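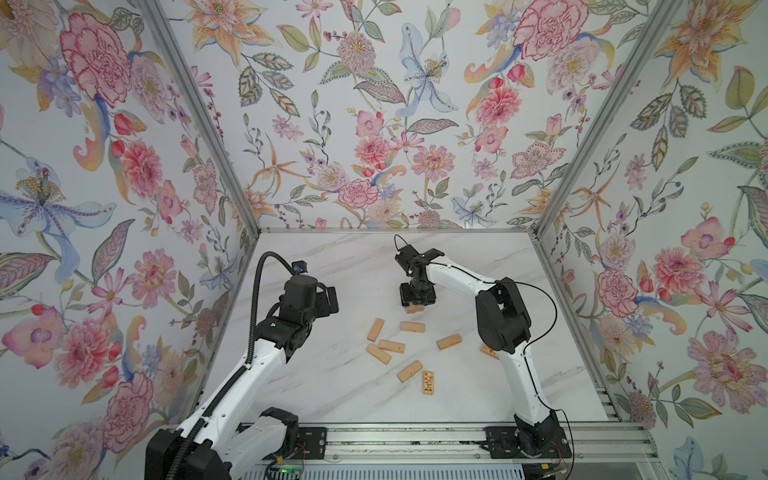 Minutes of the Body Image Services Steering Group
Held at the Demton office, Tuesday, 2 pm

1. Minutes of the last meeting
Agreed, with one correction to item 4: "referral" should read "self-referral".

2. Screening questionnaire
The Wurnow clinic has finished its trial of the short questionnaire. 1,096 forms were sent out with appointment letters and 773 came back complete. Of those, 54 met the threshold for a full assessment for body dysmorphic disorder. The group noted that question 6 (time spent checking mirrors) was left blank more often than any other, and that the wording runs over two lines on the printed form. The clinic will shorten it before the next print run.
It was asked whether the threshold should be lowered for under-18s. No decision – to be looked at once the assessments are done.

3. Group therapy
The Uvumberg group will move to a 6 pm start from April. Places remain capped. Members on the waiting list will be offered the guided self-help booklet in the meantime, with a telephone call at the halfway point.

4. Training for dermatology staff
The half-day session prepared by Rezaei Training was reviewed. The section on reassurance-seeking was thought too long and the section on risk too short. Comments to be sent to the secretary by Friday.

5. Website
The page for relatives still gives the old telephone number. To be corrected this week. The glossary is on hold.

6. Any other business
Room booking for the autumn – Demton is not free in the mornings. Wurnow to be asked.

Meeting closed at 3.40 pm. Next meeting in May, date to be circulated.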